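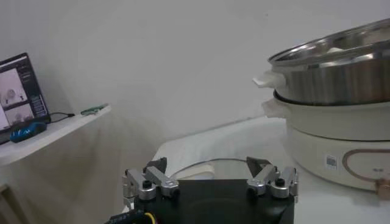
Electric hot pot on the white cloth, laptop on the shelf.

Lolik Lunch Club – minutes of the planning meeting, November 27, 2024

Present: Marlene Lopes (chair), Everaldo Quintana, Taha Chraibi, Dirceu Nogueira and me, Nivaldo Paiva, writing it all down. Sorry if I've missed anything, I was also on tea.

1. Last time's minutes
Agreed, with one change. I'd put that Dirceu was "against soup". Dirceu would like it known that he is against lentil soup on the same day as lentil stew, and is very fond of soup in general. Corrected!

2. Money
Everaldo went through the figures. We have 1403 pounds in the account, and 900 of that is put aside for the hall rent up to the summer, so please don't all start spending it. The gas bill still hasn't come. Marlene asked if we should chase it and we all went a bit quiet, but Everaldo will ring them.

3. The January lunch
This took up most of the evening. We can seat 40 at the Engelbrecht hall if we bring the long tables down from upstairs, and Taha thinks we'll fill it (we had to turn people away last winter and I still feel bad about it). Marlene wants two sittings. Dirceu wants one sitting and a proper pudding. We talked round this for ages and ended up with one sitting, starting at half past twelve, and crumble.

Tickets stay at the same price. Children free, as before. Taha will do the poster, and has promised not to use the curly writing this time.
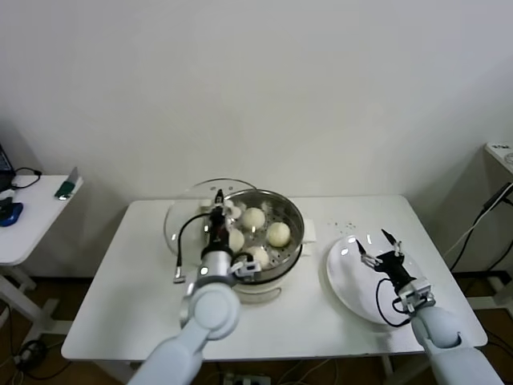

The menu needs something hot that can go out first while the stew is being dished up, and Taha is keen on steamed buns. I'm all for it – they're cheap, you can make the dough the night before, and the vegetarians can have them too if we do a mushroom filling. Everaldo worried about them sticking together in one big lump. I'd say the answer is to keep a batch small, four or so with some of the holes in the tray still showing between them, and run several batches. It's slower, but we'll have two pots going. Taha to bring a trial lot to the next meeting, with both fillings.

4. Kitchen things
The big Dostell urn is dripping again. Dirceu has tightened the tap and put a bowl under it, and will look for a new washer. We also need tea towels, and 25 more soup spoons – where do they go? Marlene will ask at the Lostix shop, as they sometimes have boxes of odd cutlery under the counter.

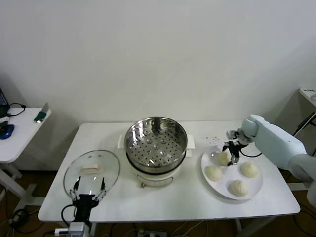

Steel steamer basket, with its glass lid off.

5. Lifts
Three of our regulars can't manage the bus in the cold. Marlene can take two, and I'll collect Mrs Haddon and her frame, which does fit in my boot if I take the dog blanket out.

6. Anything else
Dirceu asked about music. Everaldo offered his accordion. We'll come back to that.

To do
Everaldo: gas bill.
Taha: poster, trial buns.
Dirceu: urn washer, crumble recipe for 40.
Marlene: spoons, tea towels, lifts.
Nivaldo: book the long tables, type this up.

Next meeting is at Marlene's, same time, and bring your own mug please.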